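Plindham model horse shipping – who pays??

Ebony Nepia
Sold a resin on the Tanoli board, 300 plus postage. Buyer now wants it sent insured and boxed twice, which adds 56. Never mentioned it before paying. Do I eat the cost or ask her for it?

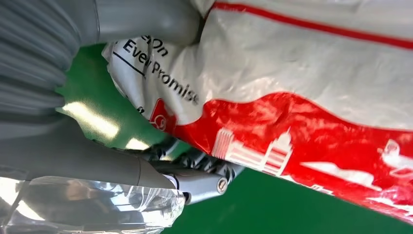 Also she wants it by the end of May. Not sure thats doable.

Prundach
Ask her. Ad said plus postage, so extras are hers. Get it in writing – a message on the board is fine. I always insure anything over 80 anyway.

Prirkix
Depends on your ad. I'd split it, keeps the feedback clean. Wrap the legs and ears first, tissue then foam. Dont tape on the paint!!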